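# The Night Watch Would Like a Word

At the public meeting in Trusham on Tuesday, the police department told us that it had received 137 reports of break-ins since January and that all of them were being taken seriously. I found that impressive. I have two children and a roof that leaks, and I don't think I have ever taken more than four things seriously at once.

My own report is number 1674, a figure that includes lost dogs, fender benders and a long-running dispute over a trampoline. Someone forced my back door in June while I was at work. They took a bicycle, a drill and a jar of coins, and they left the television, which hurt more than it should have. The dispatcher was kind. She gave me the number and told me to use it in any future correspondence. I have written it on the inside of a kitchen cabinet, and future correspondence has so far all been mine.

The department's statement to the paper said that officers were "pursuing information." I read a lot of police statements, having edited a small newspaper for longer than was good for me, and I've grown fond of that phrase. It has motion in it. You picture the information vaulting a fence with a sergeant close behind. Ask where the information came from, or which direction it was last seen running, and you'll be told that this would compromise the pursuit.

Of the 137 reports, 17 have led to an arrest. The department put that on a slide. It was a brave thing to do, and I would like it noted that the chief stood next to the slide the whole time. Then came the part of the evening that everyone had really come for, when people got up one after another to say that if the police couldn't do it, they would. 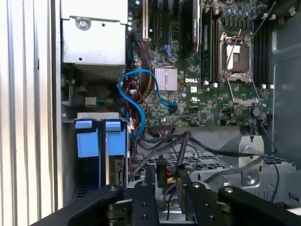 ## Flashlights for all

So we now have a neighborhood patrol. It goes out after ten at night, in pairs, in reflective vests supplied by a firm called Skeltex, whose logo is larger than the word PATROL. There's a group chat. There is already a second group chat for people who find the first one too soft.

I went out with them once, because it seemed unfair to complain about a thing from my couch. My partner was Magdalini Stefanou, who walks very fast. We did Blackburn Street, the lot behind the pharmacy and the path by the creek, where we stopped a man and asked him what he was doing. He was walking home. He asked us what we were doing, and I have to say that ours was the weaker answer.

He was polite about it. He'd also been stopped on Sunday, he told us, by a different pair of vests, and once before that by somebody leaning out of a truck. He works a late shift and he rents, and he happens to be young. Those turn out to be the three things our patrol is best at detecting. In the hours I walked we detected them several times over. We never got near anyone carrying a drill.

The group chat counts the evening as a success, as it does every evening. If there is no break-in, the patrol prevented it. If there is one, we need more patrols. I have admired this kind of reasoning ever since I met it in astrology.

## What we are being sold

I don't blame the people in the vests. They are frightened or angry, a few are bored, and they've been handed a slide that says 17 out of 137. When an institution whose one job is to look for things stops finding them, the people who lost the things will go and look. You'd have to be made of wood to tell them to sit down. Parents do it when a child is missing, farmers do it when the cattle are gone, and a middle-aged man with a grudge about his bicycle will do it too, in a drizzle, in somebody else's vest.

What bothers me is how comfortable City Hall has become with it. The mayor's office has thanked the patrol twice. It has offered free parking. It hasn't offered to fill the open detective jobs, and there are 5 of those, sitting in the budget like guest towels. They were funded last year and the year before. I asked what the money was doing while it waited, and was told it had been "temporarily realigned," a phrase that ought to come with exercises for the lower back.

Meanwhile the city has signed with a company called Kolamwood for a program that draws a map of where the next burglary is likely to be. I've seen the map. It's a lovely shade of orange on the blocks where people already call the police a lot, and it suggests, after some thought, that more calls may come from there. Magdalini and I had reached the same view by the creek, at no cost to the taxpayer.

A detective is a duller purchase. A detective knocks on doors in the daytime and asks the pawnshop on Mill Road for its receipts. She calls you back, even if it's only to tell you she has nothing. She can stop a man on a path only if she has a reason, and if she hasn't got one, there's a form he can fill out and a judge who may read it. I'd like to live in a town where the person shining a light in my neighbor's face has a badge number and can get in trouble.

There are no badge numbers in the group chat. There's a person called NightOwl.

I put most of this in a shorter column two weeks ago, and the mail was brisk.
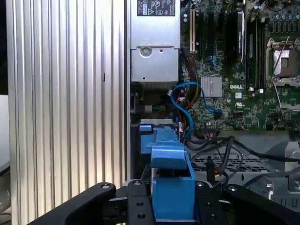 Reece Lambert wrote that it must be nice to worry about the manners of the patrol when all you lost was a bike. His mother's rings went in April, and in all the weeks since then the only person who has come to her door after dark to ask if she's all right was wearing one of those vests. He doesn't care what logo is on it. If I want a detective so badly, he said, I'm welcome to go and find one, and he'll lend me the flashlight.

I've read that letter more often than I would like. He's right about the door. Somebody should have knocked on it in April, and it should have been somebody we pay. Since then I've stopped by the department twice to ask about his mother's report along with my own, and the desk officer wrote both numbers on the same sticky note, a small saving for the city.

The budget hearing is next month at seven in the evening, in the room with the bad microphone. The agenda gives the five detective jobs two minutes and the vests a round of applause. I plan to use the two minutes, and I've written to ask Mr. Lambert if he would like one of them.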